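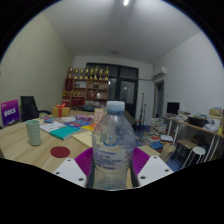

Wasserflasche über dem hellen Holztisch, darauf grüner Becher und der bunte Bücherhaufen

Großen Tisch aufräumen, ohne den ganzen Nachmittag zu verlieren

Ich liebe große Tische, wirklich! Leider sammelt sich auf ihnen auch alles. Bücher, Zeitschriften, ein Geschenk mit roter Schleife, irgendwas Kleines, Dunkles, das keiner vermisst … und schwupps ist kein Platz mehr für einen Teller. Im August habe ich mir eine Reihenfolge angewöhnt, mit der ich gut durchkomme, und die schreibe ich jetzt mal auf.

Schritt 1: Getränke zuerst weg
Bevor ich auch nur ein Heft anfasse, kommen Flasche und Becher vom Tisch. Deckel vorher fest zudrehen! Ich habe mir mal einen Reiseführer ruiniert, den mir Khanyisile Lekota geliehen hatte, und die Seiten wellen sich bis heute. Bei mir wandert alles mit Flüssigkeit auf die Fensterbank.

Schritt 2: Den Haufen auseinanderziehen
Nicht gleich stapeln, erst mal ausbreiten, bis man jeden Umschlag sieht. Dann mache ich zwei Gruppen: Bücher und Hefte. Mehr Gruppen habe ich probiert, da saß ich am Ende nur auf dem Boden und habe gelesen.

Schritt 3: Stapeln
Die größten Formate nach unten, Rücken alle in eine Richtung. Dünne Hefte rutschen gern weg, die stelle ich lieber in einen Stehsammler (meiner ist von Zillitska, 13 Euro, hält seit Jahren). Nach Farben sortieren sieht hübsch aus, aber ich finde dann nichts mehr wieder.

Schritt 4: Geschenke und Kleinkram
Eingepackte Sachen kommen ganz zum Schluss dran und immer obendrauf oder daneben, sonst ist die Schleife platt. Für Karten und kleine Schachteln nehme ich eine flache Schale. Wenn die voll ist, wird aussortiert.

Schritt 5: Wischen
Helles Holz mag es nur nebelfeucht, also Tuch gut auswringen, in Richtung der Maserung wischen und gleich trocken nachreiben. Danach Stühle ranschieben und fertig!

Jhosep Ríos hat mich gefragt, ob man Zeitschriften aufheben sollte. Ich behalte die letzten zwei Ausgaben, der Rest geht in die Tauschkiste im Hausflur.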